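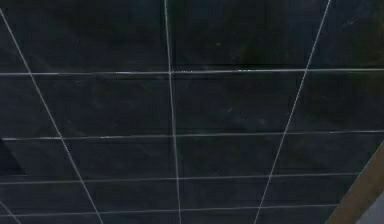 Simulation > Validation Packs > Floor and Surface Set

Vuvach Floor Set is a package of rendered floor surfaces and test procedures for checking mobile robots and arm-mounted cameras before site work. It is supplied by Prenduvico for use with the Irka simulator, version 3 and later.

The set covers dark tile, pale tile, sealed concrete, plank and short-pile carpet. Dark tile with light grout is the default surface for camera tests. Low-contrast slabs give a tracker little to hold on to, and the repeating joints can cause it to match the wrong line. A vision system that passes on plain concrete should not be assumed to pass on tile.

Contents
The license includes 544 surface variants. Each variant has a fixed seed, a joint width, a gloss value and a friction value. Joint brightness and slab tone vary within a variant unless the lock option is set. Border pieces, such as wood-toned trim, are separate objects and can be removed.

Recommended practice
Run each test with the seed recorded. A result without a seed cannot be repeated and should be left out of a safety file.

Run at least 200 trials per surface before changing a speed limit or a stopping distance. Keep failed trials in the log, including those stopped by the operator.

Test at steep viewing angles as well as straight down. Grid spacing changes with perspective, and range estimates based on joint spacing need to be checked at both.

Do not use simulated friction values as evidence of braking performance. Braking must be measured on the installed floor, clean and contaminated, with the rated load. The simulated result may be used to choose which cases to measure first - it does not replace them.

Report simulated and physical results in separate tables. The Tierney report template, included in the package, does this by default and will not merge the two.

Requirements
Irka 3 or later, 60 GB of free disk space, and a graphics card supported by the simulator. Rendering without a display is supported. Frame timing is fixed in headless mode and should be noted in the report.

Licensing
Single-site license, 3,000 USD per year, with updates. The September update adds wet-look variants for all tile surfaces. These change appearance only - friction values are unchanged and must be set by the user.

The test procedures were written by Ghazal Asadi and reviewed by Ayanda Nel. Change notes are in the docs folder. Report errors in a procedure by quoting the procedure number, the variant and the seed.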